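Home Courses Boarding Kennels Our Shop About Us Find Us Contact

Brallinon Dog School > Who we are > About us

Brallinon is a small dog school with a boarding house on the edge of Grarnthorpe. We teach dogs and their owners, we take dogs for the holidays, and we keep a shop in the front room with leads, beds and toys. If you have found this page, you are probably looking for somebody to help you with a puppy, or with an older dog who pulls, barks or does not come back. We hope that the following lines give you a good idea of who we are.

The school was opened by Bernadette Bailly, who came to Grarnthorpe from Belgium with two shepherd dogs and not very much English. At the start she gave lessons in a rented field, with one gate and no roof. When it rained, the lesson was in the rain. After 17 years we have a proper hall with a rubber floor, a fenced meadow and a warm waiting room, but the field is still ours and we still use it for recall work, as a dog learns this best where there are real smells and real rabbits.

Huw Llewellyn joined later, first as a customer. He had a terrier called Royer who did not like other dogs, men with hats or the postman. Huw came to every class for two winters, and then Bernadette asked him if he would like to teach one. Today he leads the puppy groups and the boarding house. Royer is now an old gentleman and sleeps in the office.

Our way of teaching is calm. We work with food, with play and with short exercises, and we do not use choke chains or spray collars. A puppy class is never longer than 45 minutes, because a young dog gets tired and then he only learns to be cross. In each group we take six dogs at most. Owners ask us sometimes if this is not too few, but everybody should have the time to put a question, and the shy dogs need the space.

Play is a big part of the work. Many owners come to us with a bag full of toys and a dog who is interested in none of them. Mostly the dog has the toys the whole day on the floor, so they are like furniture for him. We advise you to put them all away in a cupboard and to take out one, play for a few minutes and finish while the dog still wants more. For tugging we like rope, and we show you how to hold it low so that the neck of the dog stays straight.

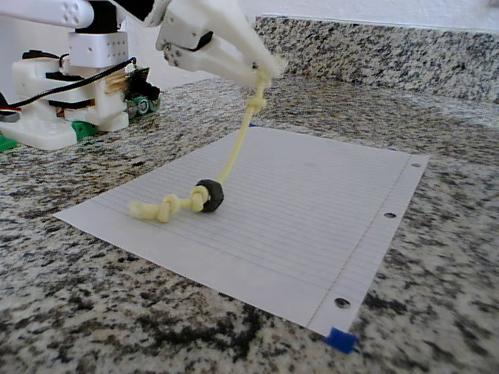
Rope toy with knot and black rubber ring.

Please look at a rope toy before each game. When long threads come out, cut them off, and when there are many, throw the toy away. Swallowed threads can be dangerous for the stomach and the bowel. Dogs who like to chew alone in their basket should get something else, and we are glad to advise you in the shop.

The boarding house is called Iltonis, after the first dog who stayed there. It has room for nine dogs, each with an own sleeping place and a door to the garden. We ask that every new guest comes first for one afternoon, without a fee, so that he knows the house and our voices before you travel. August is always full very early – please write to us in spring if you can.
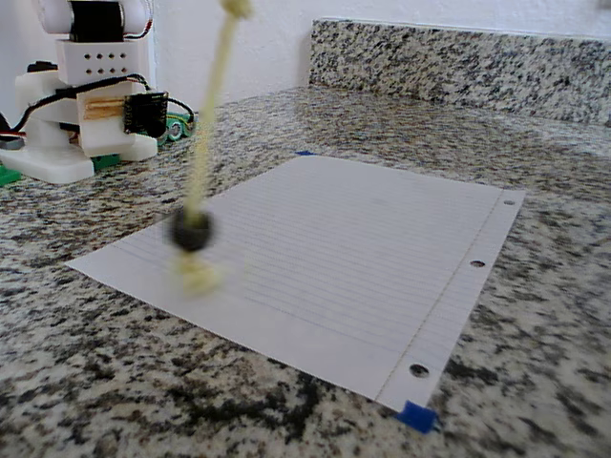 You may bring the blanket and the food from home. We feed at the times your dog is used to, and we walk three times a day, the last time at nine in the evening. If you wish, Huw will send you a short message every second day. When your dog needs medicine, please write the dose on paper and give it to us together with the number of your vet.

Up to now, 1,107 dogs have finished a course with us. A few of them have come back years later with a young brother or sister, and some families are now here with their third dog. This makes us very happy.

You can visit us without an appointment on most mornings. The dogs in the waiting room should be on a short lead, also the friendly ones. From the bus stop in Grarnthorpe you walk along the stream until the white gate, and there you ring the bell twice – the first time only Royer hears it.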